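Moving the compost, and other jobs from a small block

We have been at the Primurcombe place for two summers now and the garden is only starting to behave. When we bought it, the back half was couch grass, a collapsed chook run and a lemon tree that had been pruned by someone who disliked it. The lemon is still there. The chook run went to the tip in three trailer loads.

This post is mostly about water, as that has taken up most of my weekends since May.

The house sits on a slope, with the road at the top and a drainage easement at the bottom. When it rains properly the water comes off the road, down the side path and straight through what I had marked out as the vegetable beds. The first year I planted anyway. I lost a whole row of beans and most of the mulch ended up against the back fence, where I shovelled it into the barrow and put it back. Then it rained again.

The fix was a swale. It's a ditch dug level along the contour, with the soil from it heaped on the downhill side. The water fills the ditch, sits there and soaks in. I'd read plenty about them and put it off because of the digging.

I marked the level with a length of clear hose half full of water and two stakes. A laser level would have been quicker, but the hose cost nothing and I already had it in the shed from an old fish tank. The swale is 20 metres long, with a dogleg where it goes round the lemon. I dug to the depth of the spade blade, then half again. The top layer was fine. Under that is a yellow clay that comes up in slabs and has to be scraped off the spade with the side of your boot.

It took four weekends. My back held up better than I expected, though I did the last stretch on a Wednesday morning off work and couldn't do much on the Thursday.

The heaped side is where the pumpkins and melons have gone in. I wanted something that would sprawl and hold the soil while the perennials got going. Pumpkins will grow out of anything, and they did. They went over the path, up the wire and into the easement, and I let them. The melons have been slower. They want warmth at the roots and clay stays cold well into spring, so next time I'll put down black plastic a month ahead and plant through it.
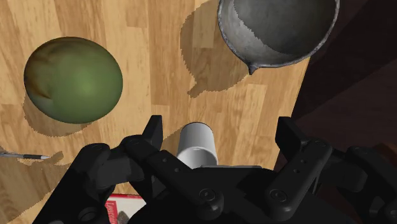

Amirul Sembiring, two doors up, reckons I dug it too close to the house and that I should have started at the fence and worked back. In his view you want the wettest ground as far from your stumps as you can get it, and a swale only makes sense if there's somewhere for the overflow to go when it fills. He said he would have put a spillway at the eastern end before planting a single thing.

He has a point about the spillway. I didn't have one for the first big rain and the water found its own way out, over the lowest part of the mound and through two of the zucchini. I've since cut a notch at the eastern end and lined it with broken brick, and it runs down to the easement from there. I don't agree about the distance. The house is well above the swale and the path drains the other way on that side. I've been under the floor with a torch after heavy rain and it was dry.

The other big job was the tank. We had a slimline one behind the garage that came with the house, and it leaked at the outlet. I replaced the washer, then the tap, then the whole fitting, and it kept weeping. In the end I rang the irrigation shop in Morncombe and they told me the thread in the tank wall was stripped and I'd be better off with a new flange. The flange and sealant came to 121 dollars, which I thought was steep for a piece of plastic, but a new tank was a lot more.

To fit it you have to empty the tank. I ran it out into the swale overnight, which was a decent test. By the next afternoon there was still a bit of water at the dogleg and the rest had gone down.

The tank now feeds a drip line along the top of the mound. No pump, just the fall. Gravity drip is fussy. The emitters need to be the low-pressure sort and the line has to run downhill the whole way or you get air in it. I had one hump where the line crossed a root and everything past it stayed dry for a week before I worked out why. I dug under the root and it has been fine since.

A few notes for anyone doing the same on clay:

Dig when the soil is damp, a couple of days after rain. Dry clay needs a mattock and wet clay sticks to everything you own.

Throw gypsum in the bottom if your clay goes cloudy in a jar of water. Mine did. I used two bags.

Don't walk along the bottom of the swale once it's finished. I laid an old plank across for a bridge and that gets used every day.

Mulch the mound straight away, even if you haven't got the plants yet. I left one end bare for a fortnight and had to rake it back up out of the bed below.

The compost has moved as well, which is where I meant to start. It used to be at the bottom of the block, and that meant carrying everything uphill again once it was ready. It's now at the top next to the side gate. Three bays, made of pallets, with the front slats loose so they lift out. The kitchen scraps have less far to go and the finished stuff goes down the hill in the barrow. Melon rinds break down fast. Corn cobs don't, and I've started chopping them up with the hatchet.

Over winter I want to get some proper trees along the easement side. I'm thinking a couple of feijoas and maybe a mulberry, if I can get it far enough from the washing line. The nursery is taking orders for bare-rooted stock soon. I also still have to do something about the side path, where the pavers have sunk and the water sits in front of the laundry door.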